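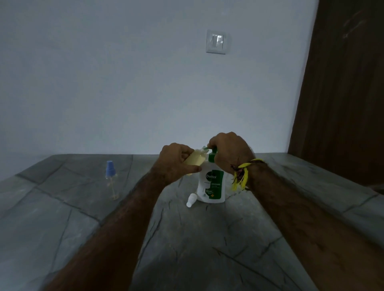 Refill counter check, Trinville guesthouse, 3rd floor. Friday, May 20, 2022. Done between rooms so short notes, will tidy up later if anyone wants it.

**Counter**

- [x] Stone wiped before starting. OK
- [x] Nothing food related on the counter. OK
- [ ] Seams between slabs clean. Comment: need a proper scrub, cloth only gets the top. Ask for the stiff brush again.
- [x] Wall switches, plate tight, no cracks. OK. Dry hands before touching, please.
- [x] Door opens all the way, no bottles parked behind it. OK

**Soap, big pump bottle (Dettol Original)**

- [x] Original label on and readable. OK
- [x] Pump goes down and comes back up without sticking. OK
- [ ] Spout wiped after use. Comment: dried soap on it first thing this morning. Second time this month.
- [x] Pump screwed down tight. OK
- [x] Spare in the cupboard. OK, one, from the Clestton order. Reorder when that one gets opened, not when its empty.

**Small bottles**

- [x] Rinsed and drained before refill. OK
- [ ] Name of contents on every small bottle. Comment: FAIL. Labels from Zellon peel as soon as they get wet. Using tape and marker for now – tape goes on the body, not on the cap. Caps get swapped.
- [x] Bottle held at the pump, spout into the neck, slow press. OK
- [x] Filled to the shoulder only. OK
- [ ] Caps kept together in the dish during filling. Comment: dish is missing. The caps are tiny and roll, one went in the drain in January and we never got it back. 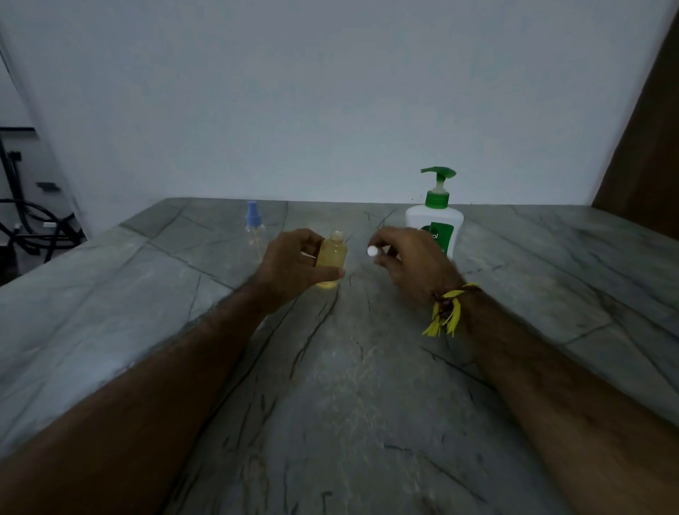
Can you top up a half-full small bottle with new soap?

Empty it, rinse it, let it drain and then fill. No topping up, even if it's the same soap.

**Caps and threads**

- [x] Threads wiped before cap goes back on. OK
- [x] Cap on straight, turned till it stops. OK
- [ ] Upside-down test over the sink, count to ten. Comment: skipped on the last few, ran out of time. Redo befor they go in the rooms.

**Spray bottles**

- [ ] Every spray bottle marked, empty ones too. Comment: do it before filling. If you don't know what was in it, it doesn't get used, goes in the bin bag.
- [x] No soap refills into spray bottles. OK
- [x] Nozzle cap on when not in use. OK
- [ ] 600 ml and 900 ml sizes on seperate shelves. Comment: mixed up again in the cupboard. Uibo cleaner is measured for the 900 so this matters.

**People**

- [x] Hands washed before and after. OK
- [ ] Sleeves up, anything loose on the wrist tucked back or off. Comment: add to the sheet on the wall, not on there now.
- [x] Spills wiped right away, floor too. OK

**To do**

1. New cap dish
2. Waterproof labels – different supplier
3. Stiff brush for the seams
4. Redo leak test

Copy of this goes in room 434 with the other sheets.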